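Plultia open day, toy brick recordings

Recordings from the robot demonstration at the Grorkirbridge open day in May. Both arms of the bench handled studded toy bricks on a marble-patterned tabletop. Wrist and fixed views are included.
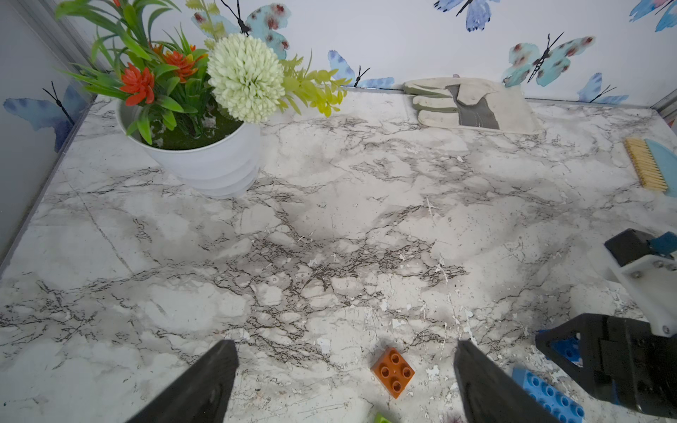
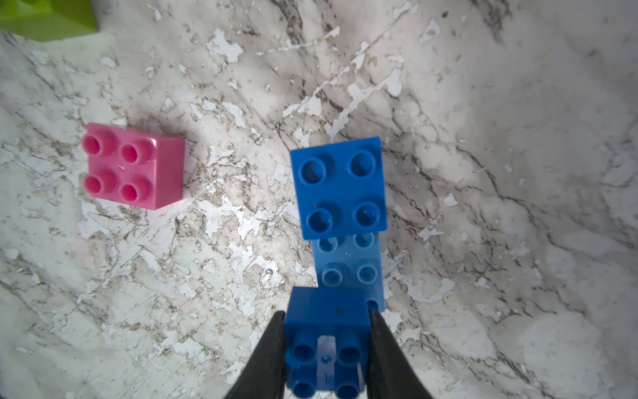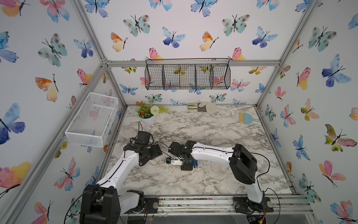 Compiled by Takumi Hirano, Ballell. Last edited May 28, 2024.

Contents: 300 episodes in 2 folders, one per session. Takumi Murakami ran the first session, visitors the second. Visitor episodes are shorter and include dropped bricks. Failed episodes are kept and flagged in the index.

Known gaps: no force readings. Audio was removed before release.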